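Revues > Commerce et société > Numéro 3 > Article

4. La file d'attente comme lieu d'information : le lancement de l'Emora chez les revendeurs

Le matériau le plus riche de notre enquête vient d'un endroit où nous pensions passer très vite : le trottoir devant les boutiques. Lorsque Brollotix a mis en vente l'Emora, au mois d'août, la marque avait confié l'exclusivité en magasin au réseau Cleren, tandis que les petits revendeurs du marché d'Ekpo devaient attendre leur tour. Nous avions prévu d'étudier les volumes écoulés de part et d'autre. Les premières heures de terrain ont déplacé notre attention vers les conversations, et nous ne le regrettons pas !

Les acheteurs arrivent avec des questions précises. La tenue de la batterie revient sans cesse, suivie de la possibilité de loger deux cartes SIM sans sacrifier la carte mémoire -- un point sur lequel la documentation commerciale reste muette. Les réponses circulent entre inconnus avec une rapidité remarquable. Un client qui a déjà manipulé le téléphone chez un cousin devient pour une demi-heure la personne la plus écoutée de la file, et les vendeurs eux-mêmes tendent l'oreille avant de reprendre ses formules au comptoir.

Nous avons recueilli plus de 300 échanges, notés à la main puis repris le soir même. Le codage distingue les échanges portant sur l'appareil, sur le prix et sur le vendeur. Cette dernière catégorie ne figurait pas dans la grille initiale, et c'est elle qui nous a le plus appris. On y parle de garantie, de monnaie rendue, de la politesse avec laquelle un écran fendu a été repris l'année d'avant. Choisir un téléphone, dans ces files, revient en bonne partie à choisir quelqu'un à qui le rapporter.

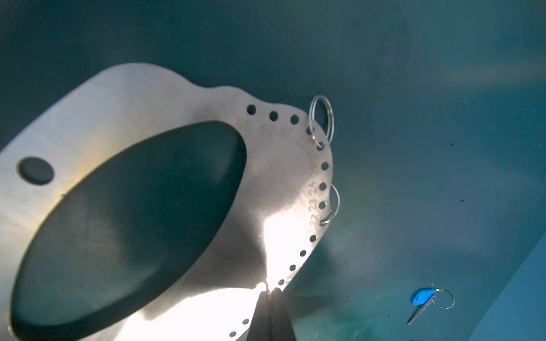
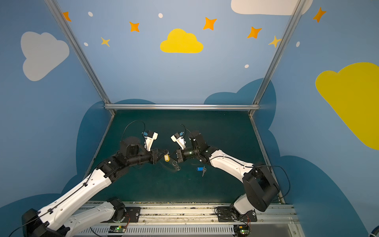
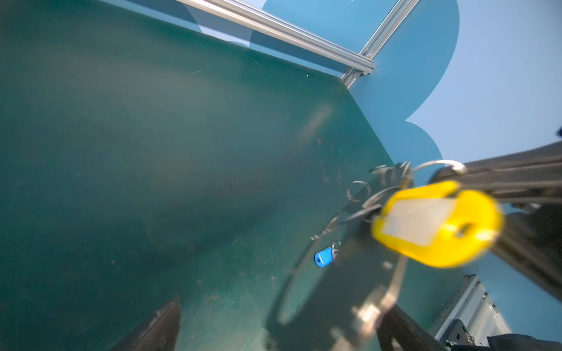
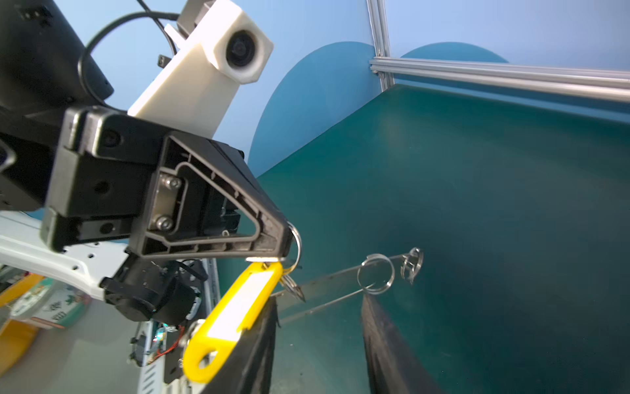 Figure 3. Quatre vues prises au même endroit.

Nour Ghanem, à qui nous avons soumis une première version de cette section, estime que nous accordons trop de poids à la parole échangée dehors : pour elle, la décision est souvent prise en famille, bien avant la file, et ce qui se dit sur le trottoir sert surtout à s'y tenir. Elle ajoute que l'acheteur qui vante la solidité d'une marque devant des inconnus cherche aussi à se rassurer sur une dépense importante.

L'objection est belle, et elle nous a conduits à relire tout le corpus. Nous y avons trouvé de quoi lui donner raison sur le choix du modèle : très peu de personnes quittent la file avec un autre téléphone que celui qu'elles venaient chercher. Le choix du point de vente paraît en revanche bien plus mobile. Plusieurs acheteurs ont traversé la rue après avoir entendu parler d'un revendeur qui accepte le paiement échelonné, et l'un d'eux est revenu nous le raconter avec un plaisir évident.

L'exclusivité accordée à Cleren produit d'ailleurs un effet que nous n'avions vu décrit nulle part. Privés de l'Emora pendant les premières semaines, les revendeurs d'Ekpo se sont mis à vendre tout ce qui l'entoure : coques, protections d'écran, transfert des contacts depuis l'ancien appareil. Ce dernier service mérite à lui seul une étude ! Il prend du temps, il se fait devant le client, et il crée une familiarité que les grandes enseignes peinent à installer avec leurs comptoirs hauts et leurs tickets numérotés. Une fois l'exclusivité levée, les revendeurs disposaient déjà d'une clientèle équipée du téléphone et habituée à leur boutique.

Ces observations portent sur un seul lancement et sur un seul marché. Elles suggèrent pourtant que la distribution exclusive laisse aux petits commerces une marge plus large qu'on ne le suppose d'ordinaire, pourvu que l'appareil demande un peu d'accompagnement. Nous aimerions beaucoup savoir si le phénomène se retrouve pour des téléphones plus coûteux, dont l'acheteur hésite davantage à confier le contenu à un tiers. La section suivante revient sur les prix relevés et sur la manière dont ils se négocient -- presque toujours à voix basse, une fois la boîte ouverte.

Mots-clés : téléphonie mobile, distribution, revendeurs, enquête de terrain

Contacter la rédaction | Tous droits réservés | Haut de page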